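4. Open-day demonstration

4.1 Setting and procedure

The sorting task was shown to visitors at the Dramov laboratory open day on 1 November 2023. The station was the same one used for the bench trials in March, with two arms mounted on opposite sides of a wooden tabletop. Visitors stood behind a tape line and could ask for a particular item to be moved. Requests were typed in by an operator, and the controller chose which arm would carry them out.

Items were drawn from the Ollik grocery set, to which we added a few loose objects that were absent from the training data. The layout was not reset between requests unless an item left the reach of both arms. As a result the table grew more crowded over the session -- a condition that the bench trials did not cover.

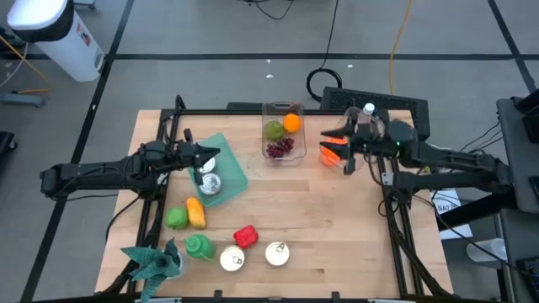
Figure 4. Two-arm station during the demonstration. Left gripper above the green tray with two cans; right gripper holding an orange object near a water bottle. Fruit container at top center.

Cans were a frequent request. They may stand on the open tabletop or in the tray, and the two cases differ in clearance. In the tray, a can next to another can leaves little room for the fingers, and the planner of Bavetti was used with its default margin. Figure 4 shows both cases on the table at once, together with produce and a squeeze bottle lying on its side.

4.2 Results

Visitors made 71 requests, of which 15 ended without the item at its target. Most of these failures were grasps that slipped during the lift. In four cases the controller assigned the wrong arm and the operator stopped the motion. The full log holds 1774 arm commands and was scored by the method of Abubakar, with no changes to the thresholds.

The rate of failure was higher than on the bench. We did not separate the effect of crowding from that of the wording of requests, which visitors chose freely -- several named an item by color alone. Lighting was also left as found. A repeat with fixed wording is described in Section 5.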